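Windowsill (interior)

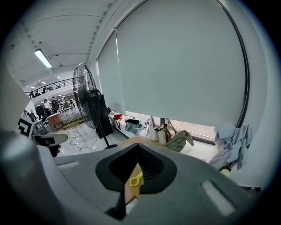 A windowsill, also called a window ledge or window board, is the horizontal surface at the base of a window opening on its inner side. In building usage the term covers both the structural member that closes the bottom of the opening and the finishing board laid over it, although manufacturers generally keep the two apart. In shared rooms the ledge often takes on the role of a shelf for personal belongings. A long white sill beneath a wide window may hold handbags of several colours, a crumpled cloth and a garment draped at its edge, with a roller blind drawn down almost to the level of the bags.

Dimensions and materials

Interior sills are made from timber, stone, tile, coated board or moulded plastic. Depth depends on the thickness of the wall and on any projection into the room. The Drorevberg pattern, common in converted workshops, projects 35 mm past the wall face and has a rounded front edge. The deeper Jemard pattern projects 100 mm and is normally supported on brackets. White and other light colours are favoured because they reflect daylight into the room – a property of some value where the ceiling is low.

Use as storage

The design writer Teodoro Tejada distinguished between "settled" and "passing" objects on a sill. Settled objects, such as potted plants and ornaments, remain for months. Passing objects are put down on arrival and collected on departure, and include bags, hats, scarves and jackets. In his survey of rooms at the Oprea centre, Tejada recorded passing objects on 37 of 40 sills. He attributed the habit to a shortage of hooks and to a general reluctance to leave bags on the floor.

Relation to blinds and ventilation

A roller blind fitted inside the window recess may come to rest on the sill, where stored articles can prevent it from closing fully. Blinds mounted on the wall face hang clear of a flush sill but can catch on a projecting one. Where a radiator is installed below, draped clothing should be kept off the front edge so that warm air can rise. Pedestal fans are usually placed well out from the ledge for a similar reason – light fabrics may be drawn towards the grille.

See also

Roller blind
Window seat
Kona bracket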